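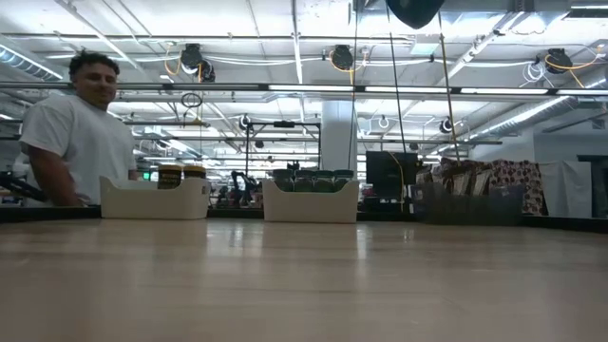 Pellevance Tabletop Sorting Arm

I run the packing side at Clislow, and Griren asked me to write this page because I've lived with the Pellevance longer than any of their salespeople have (their words!). So this is me, talking about the arm we use to move small containers from one bin to another.

We started with one station. Before that, everybody on my shift took turns at sorting, and by the end of a turn your wrists knew all about it. Now the arm does the repeat picking and we do the setting up, the checking and the odd rescue when a lid gets stuck under a rim. I was worried people would feel pushed out. Nobody lost hours, but the job did change, and a couple of folks missed the old rhythm for a while. Fair enough, I did too.

It likes plain white bins with open tops. Ours have handle cut-outs, handy when you're swapping them all day. Tall and short containers can share a bin, just don't cram them in. A glossy wood table is fine, though I'd run the light check again if you change your ceiling lights.

What you get
Pellevance arm with two-finger gripper
Table clamp and power cable
Fuentealba control software, one seat
Printed setup guide

Good to know
Setup time: roughly 15 minutes per new container shape
Saved container shapes: up to 1,000
Training: 4 hours, on your own floor
Stop button: on the base, and please show it to everyone on the first morning, office people too!

My one gripe is the start-up chime. You can turn it down but you can't turn it off, and I've asked.

Orders and spare gripper pads go through Griren. Pads wear faster on ribbed lids, so get a second set with your first order.

Page updated June 5, 2024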